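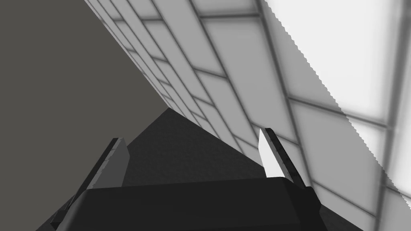 Cotura Two-Finger Gripper
For benches, packing stations and kitchens

The Cotura is a parallel gripper made for the dull end of the day: lifting, turning, passing along, putting down. It goes on the end of the arm you already have, and it comes with a simulated copy of itself, so your team can try out a job on screen before anything on the shop floor has to move.

We love that second part! At Mirnine, where the packing team works in three shifts, people spent their first week with the simulator and argued happily over where the arm should reach and where it should keep well away. By the time the real one was bolted down in December they had already changed the layout twice.

"I used to lift trays all morning and do the checking with whatever energy was left," says Nobuhle Modise, who leads the early shift. "Now I check first, and I'm the one who tells the arm what to do. My shoulders have noticed."

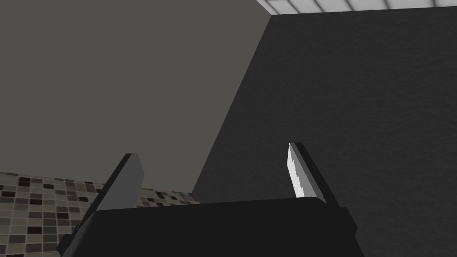
Cotura in the simulator, fingers open, near a patch of mosaic tiling.

What changes for the team
Heavy, repeated lifts go to the arm. Setting up, checking and all the odd jobs stay with people, and most sites find they need an hour or two of practice time on the rota (please do put it there, it makes such a difference).

Details
Opening: 100 mm
Cycles between services: 200 thousand
Fingers: flat plate, swapped with one hex key
Simulator: included, with 31 ready-made practice tasks
Training: one day at your site or at our Bresdale workshop

Also available: Maluleke wall bracket, spare finger pairs, soft finger pads.

Ask for a loan unit through the Bresdale office. Loans run for 3 weeks and include the training day.

Page updated 30 October 2022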